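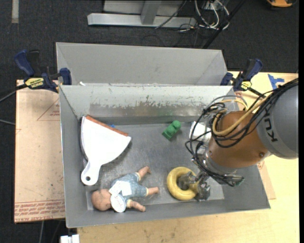 Thread: Metal bin for toys, yes or no?

Forum: Sorting, Storage and Secondhand

plernum_pete
September 17, 2023
I keep seeing people recommend sheet-metal bins as the toy bin that will outlive your kids. Gray, sloped sides, a narrow section at the back and a big one in front. Mine sits on a wood tabletop and I'm not sold. Everything ends up in the big part. Doll, yellow ring, little green toy, even the white dustpan. The back section stays empty. What is it for?

lopresti77
Small stuff. Crayons, puzzle pieces. Try it before you write it off.

plernum_pete
Tried it in May. The kids couldn't be bothered to reach over, and neither could I.

Concetta Serra
I run a secondhand toy table and I'd never put a doll in bare metal. Look at the dark streaks up the back wall. That's grime, and a light blue outfit will show every bit of it. The tags are still on that doll, too. If you ever plan to sell it, keep it in a bag.

wameck_fan
It's a toy. It gets dragged across a driveway. You people would iron a sock.

Concetta Serra
Sell 600 of them and then tell me buyers don't care about tags.

lopresti77
Has anyone tried wiping the thing down? Dish soap and a rag took most of the marks off mine. The scratches stayed, but scratches don't rub off on clothes.

vundurus
Scuffs I can live with. My complaint is the slope. Those walls spread out so far that you pay for a huge opening and get a much smaller floor. Two dolls lying down and you're done. A straight-sided tub the same width holds more and costs less. I paid 100 dollars for mine and I want it back.

wameck_fan
The slope is the good part. You can see what's in there without digging. With a deep tub the green thing would be at the bottom until Christmas.

vundurus
You can see it because there's hardly anything in it.

plernum_pete
Fair. What about the dustpan, though? It has a hole in the handle, so it could go on a hook. My wife says it belongs with the toys so the kids will sweep up. I have my doubts.

Concetta Serra
Hook. The edge of a dustpan picks up who knows what, and then it's lying in with a doll that a baby chews on.

lopresti77
Agree on the hook. Disagree on the bin -- wash it, put a towel on the floor of it, and give it 2 more weeks.

plernum_pete
A towel. So now it's a bin that needs laundry.

wameck_fan
I'll take it if you're getting rid of it. Where are you?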